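Filed under: Bench & Craft > Wire, Cord & Thread | Reader Reviews

Print this review | E-mail this to a friend

Vindamlow Mixed-Color Wire Spool, plus a word on the plaid panels

I go through a silly amount of thin wire. Tags on plant pots, little lamp repairs, the odd bracelet for my niece, bits of model railroad that I swore I'd finish by March (I did not). For years I bought one color at a time and ended up with a drawer full of half-used spools all knotted together, so when I saw that Vindamlow puts a bunch of colors on the same spool I put it in my cart before I'd even read the rest of the page. Item no. 1034, if you're hunting for it. I got mine from Turkden, who shipped it fast and packed it with far too much paper.

So what do you get? One spool, several colors wound onto it together, 400 feet in all according to the label. Mine shows mostly reds, yellows, greens and oranges on the outside, and there's blue in there too, which made me happy because blue is what I use the most. It's a cheerful thing to have on a bench! My old single spools were black, white and that sad brown.

The end is closed off by a flat dark gray disc with a hole in the middle. I was ready to hate that disc. On the last spool I had, from Balo, the end was so shallow that the wire slid off the side every time I set it down, and I'd spend ten minutes picking loops out of the carpet. This one is much better behaved. The hole is handy as well: I've got a dowel on my pegboard and the spool hangs there when I'm done with it.
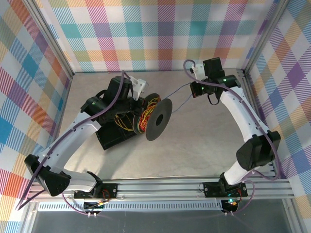

A length of blue stretched out from the disc end, and some loose yellow trailing off the spool.

Pulling a strand out is where I have opinions. If you take one color and draw it off nice and slow with the spool tilted a little toward you, it's a pleasure. The thin blue especially. If you yank, you'll bring a friend or two along. Yellow is the worst for this on mine, I don't know why, it just wants to come out in a bunch. I now keep a bit of masking tape on the disc and stick the ends down when I'm finished, and that has cut the swearing way down. Nurhan Altıntaş, who sits next to me at our Thursday-ish repair evenings, says she unwinds the whole lot and re-winds every color onto its own card. More power to her. I'd rather have the spool.

Cutting and stripping are fine. The coating comes off clean with ordinary strippers and it didn't split on me, even on the bits I bent back and forth a bunch of times trying to get a lamp lead into a space meant for something half the size. I wouldn't use it for anything that carries real power, it's much too thin for that and the leaflet tells you the same. For bells, small lights, model stuff and tying things to other things, it's great.

I do wish the label said more. It gives the total length and that's about all. How much of each color? Who knows! I'd guess there's less green than the others, but I haven't measured and I'm not going to. Also no color names or reorder codes for single colors, so if you run out of blue you're buying the whole rainbow again.

Now the plaid. I promised Bülent Sezer I'd mention it, since he's asked me twice where it comes from. The panels around the work surface are the Türkmen pastel plaid, and I went back and forth on them for weeks. On the website they looked washed out. In person they're a lot louder: pink, teal, yellow, orange, purple and blue, all crossing over each other on white, and when you get up close the bands are made of fine little slanted lines. It has a picnic tablecloth thing going on that I've grown very fond of.

Is it practical, though? Mixed feelings. On the pale gray surface a thin wire shows up beautifully, even the yellow. Against the plaid it's another story. Hold an orange strand up in front of that mustard-and-orange stripe and good luck to you, I've poked myself in the thumb doing exactly that. Dark things stand out a mile, so if you mostly work with black and deep green bits you'll have no trouble whatsoever. If I bought them again I might do plaid at the back and something plain on the sides. Or I might not, because I like looking at them.

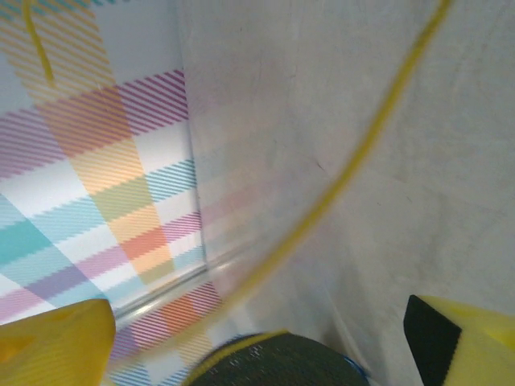
Price and who it's for

I paid 21 dollars for the spool, and the Turkden site threw in free shipping because I had other stuff in the order. Buying the same colors separately would have run me closer to 60, and I'd have had the drawer problem all over again. If you use one color and only one color, skip it, you'll be fighting past the others to reach the one you want. If you do a bit of everything like I do, it's good value and you'll get a lot of months out of it.

Good stuff: bright colors, easy to strip, the disc keeps things where they should be, hangs up.

Not so good: hardly any info on the label, yellow comes off in clumps, no single-color refills that I could find.

Four stars from me. I'd go to four and a half if they'd cut a couple of little notches in the edge of that disc to tuck the ends into. I wrote to Vindamlow to suggest it and got a nice reply saying they'd pass it along, so we'll see. I've already got a second spool on order, as Nurhan keeps "borrowing" my red.

Print this review | E-mail this to a friend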